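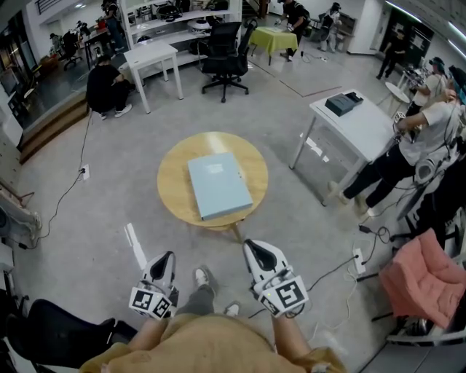

Ticket: Netzlaufwerk im Besprechungsbereich bricht bei großen Dateien ab
Status: gelöst, Beobachtung läuft
Kategorie: Netzwerk / Dateiablage
Priorität: mittel
Eröffnet: 11. März 2018

Fehlerbeschreibung
Beim Kopieren großer Dateien auf die Ablage Grundar bricht die Übertragung ab. Kleine Dokumente gehen ohne Probleme durch. Bei größeren Archiven bleibt der Fortschrittsbalken stehen, nach bis zu 90 Sekunden erscheint die Meldung "Der angegebene Netzwerkname ist nicht mehr verfügbar". Danach ist das Laufwerk im Explorer noch sichtbar, lässt sich aber erst nach einer Neuanmeldung wieder öffnen.

Betroffen sind die Arbeitsplätze am Switch Pant. Die Rechner am Switch Caltcombe im Obergeschoss greifen auf dieselbe Ablage zu und haben den Fehler nicht.

Umgebung
Clients: Windows 10, alle Updates installiert
Server: Grundar, Samba unter Debian
Datensicherung: Plikoton, läuft nachts auf demselben Server
Verkabelung: Cat 6, Unterverteilung im Flur

Eintrag 1
Testdatei mit 775 MB von zwei Arbeitsplätzen kopiert. Beide Male Abbruch, aber an unterschiedlicher Stelle. Dieselbe Datei von einem Rechner im Obergeschoss kopiert, ohne Fehler. Freier Speicherplatz und Kontingente auf Grundar geprüft, beides unauffällig. Rechte stimmen ebenfalls.

Eintrag 2
Verdacht auf Plikoton, weil die Sicherung im Februar umgestellt wurde. Dienst angehalten und den Test wiederholt. Der Abbruch tritt weiterhin auf. Dienst wieder gestartet, die nächtliche Sicherung ist normal durchgelaufen. Damit ist die Sicherung als Ursache ausgeschlossen.

Eintrag 3
Samba-Protokoll auf eine höhere Stufe gestellt. Zum Zeitpunkt des Abbruchs steht dort nur, dass die Verbindung vom Client zurückgesetzt wurde. Auf dem Client steht sinngemäß dasselbe über den Server. Keine Hinweise auf Anmeldeprobleme oder gesperrte Dateien.
Virenscanner auf einem Testrechner vorübergehend deaktiviert - keine Änderung. Scanner wieder eingeschaltet.

Eintrag 4
Dauerping von einem betroffenen Arbeitsplatz auf Grundar. Im Leerlauf kein Verlust, während des Kopierens gehen immer wieder Pakete verloren. Portstatistik auf Pant ausgelesen: 269 CRC-Fehler am Uplink seit dem letzten Zurücksetzen der Zähler. Die Ports der Arbeitsplätze zeigen keine Fehler.
Außerdem steht der Uplink auf 100 Mbit/s Halbduplex. Die Gegenstelle ist fest auf Vollduplex eingestellt. Woher die feste Einstellung stammt, geht aus der Dokumentation nicht hervor.

Eintrag 5
Beide Seiten auf automatische Aushandlung gestellt. Die Verbindung kommt danach mit 1 Gbit/s Vollduplex hoch, fällt aber nach kurzer Zeit wieder auf 100 Mbit/s zurück. Patchkabel in der Unterverteilung kontrolliert: am Stecker ist die Rastnase abgebrochen, der Stecker sitzt lose. Kabel getauscht und neu beschriftet. Zähler auf null gesetzt.

Eintrag 6
Testdatei erneut von beiden Arbeitsplätzen kopiert, diesmal gleichzeitig. Kein Abbruch. Durchsatz je Rechner jetzt bei 70 MB/s. Keine neuen CRC-Fehler am Uplink.

Ergebnis
Ursache waren ein defektes Patchkabel und abweichende Duplex-Einstellungen am Uplink von Pant. An Clients und Server wurde nichts dauerhaft geändert. Das Samba-Protokoll steht wieder auf der normalen Stufe.

Offen
- Portkonfiguration von Caltcombe mit der Dokumentation abgleichen
- übrige Patchkabel in der Unterverteilung prüfen
- Zähler am Uplink im Mai noch einmal auslesen, danach Ticket schließen

Falls der Fehler wieder auftritt, bitte Uhrzeit, Rechnername und Größe der Datei in dieses Ticket eintragen. Kein neues Ticket eröffnen.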